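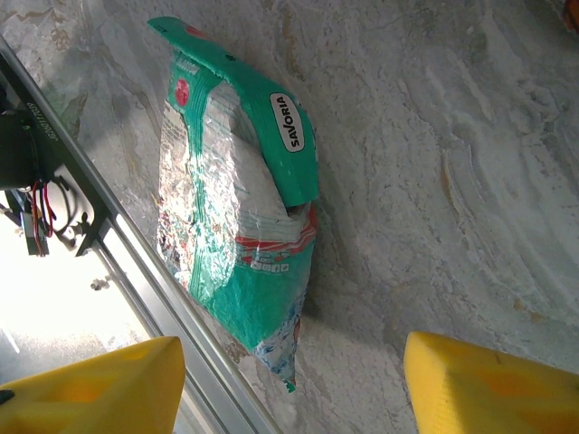

Wrist camera view, biscuit bag between the fingers.

Gripper loses crinkly plastic bags during lift, rigid boxes are fine

Posted by Paraschiva Nistor in Home and Workshop Builds

I have a small arm at the end of my bench with a two-finger parallel gripper. The fingers are printed, yellow, with a shallow recess in each face. The task is moving groceries from the work surface into a crate. Cartons and jars are no trouble. Bags of biscuits are. The one I test with most is a Savoiardi bag, shiny teal and silver, with a lot of creases.

There are two separate problems.

First, the grasp. The fingers close, the current threshold trips, the controller reports a grip, and the bag slides out during the lift. If I raise the threshold to stop this, the biscuits break. I have tried 3 threshold values and none of them does both jobs.

Second, the detection. My segmentation runs on the wrist camera image. The surface is a gray and white marble pattern, and the silver part of the bag reflects the shop light as white patches. The mask often comes back in two pieces, with the grasp point placed on whichever piece is larger. The shadow on one side is sometimes included as well.

The controller is a Plister board running Statarell, default grasp routine. I would like to keep the fingers if possible, but I can reprint them. Is the slip a finger problem or a control problem?

pop_bench

Finger problem, mostly. A recess in the face means the load is carried on the rim, and thin film bridges across the gap without being pressed by anything. Your current threshold is measuring the rim against the bag, plus whatever friction is in the gripper itself.

Fill the recess or print a flat face, then glue on 2 mm silicone sheet. Clean the silicone with alcohol before each session – flour and sugar dust reduce the friction a great deal.

Do not grip across the middle of the bag. Film there is backed by biscuits that can shift. Grip lower down with the long axis of the bag in line with the fingers, or go for a folded end if there is one, where several layers of film lie together. A folded end can be held hard without touching any contents. The bag will hang and swing, so cut the acceleration on the lift and raise the crate approach height to clear the hanging length.

On control: closing to a current limit and then holding position is a poor choice for anything soft. The contents settle, the bag gets thinner, the fingers stay where they are and the force drops to nothing. Hold current, not position. In Statarell this is the hold mode setting in the grasp routine. The default is position.

dremel_and_tea

Get a suction cup.

Bidetti

Suction on a creased bag leaks unless the cup has a soft bellows lip and a pump with enough flow to keep up. I would not start there.

For the detection half, which has not been covered yet: change the light before changing the code. A single lamp over a glossy bag gives blown-out patches at any exposure. Put a diffuser between the lamp and the bench, or aim the lamp at a white ceiling. If there is a bright floor or window past the edge of the table, lock the exposure too. Auto exposure will change as the wrist moves, and the mask will change with it.

Then the surface. Gray and white veins under silver film is close to the worst background you could pick. Lay down a sheet of matte paper in a color that none of your packaging uses and try again with the same model. My own rig was on speckled laminate until October. I collected 436 labeled frames trying to train around it, and plain brown paper did more than the frames did.

If you have to keep the marble, merge mask pieces closer together than a fixed distance before computing the grasp point, and take the long axis from the merged shape. 8 mm worked for me. Larger than that and it starts joining neighboring objects.

Paraschiva Nistor

Hold mode was set to position. Changed to current, no other changes, and the bag now reaches the crate on most attempts at the lowest threshold. Flat fingers are printing. I will try the paper next and leave the merge step until I see what the mask looks like without the marble.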